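News > Local > City Services

Dradberg to start kitchen scrap pickup in 546 households

April 27, 2021

Dradberg will begin collecting food scraps separately from other household trash next month, starting with 546 households in the Jeltia neighborhood. The city council approved the plan Monday night after putting off a vote in February.

Residents in the trial area will set out food waste once a week, on the same day as their regular trash. The service is included in the current sanitation fee through the end of the year. Any charge after that would need another vote.

Fruit and vegetable peels, coffee grounds, eggshells, bread, rice, meat and small bones will be accepted. Plastic bags will not, including those sold as compostable. The sanitation department said the composting plant that will take the material cannot break them down fast enough and has to pull them out by hand. Paper bags and newspaper are fine.

The city will supply one outdoor cart per household but will not hand out indoor bins. Any small container with a lid will do for the kitchen, the department said, and residents may keep using one they already own.
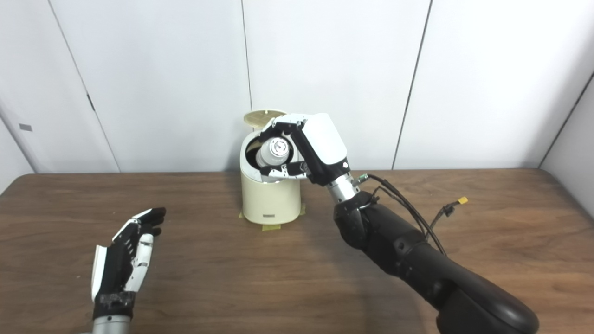
A small lidded bin can be used to hold scraps indoors between pickups.

Ginar, the company that already hauls trash and recycling for the city, will run the new route with one truck. Its contract was extended in February and did not have to be rebid for the trial.

Dradberg sent 2,388 tons of household trash to the county landfill last year. A sorting study done for the city found that almost 29 percent of it was food. Landfill fees went up in January, and the council has been looking for ways to send less there.

Jeltia was picked because its streets are already covered by a single trash route, making it easier to compare weights before and after. Apartment buildings with shared dumpsters are left out for now. The department said it would look at those separately in the fall.

The vote was delayed in February after several residents of Dambrauskienė Street raised concerns about smell and raccoons. The carts now being ordered have a locking lid, which was not in the first version of the plan.

If the trial goes well, the service could expand to 1,845 households next spring. A report on the first six months is due to the council in December.

Carts will be dropped off at the curb over the next two weeks, along with a printed list of what can go in. Households that do not want to take part can leave the cart out with the lid turned over, and it will be picked up.

Related stories
Landfill fees rise for second year in a row
Council extends Ginar hauling contract
Spring leaf and brush pickup dates
Jeltia water main work to last through June
Where to take old paint and batteries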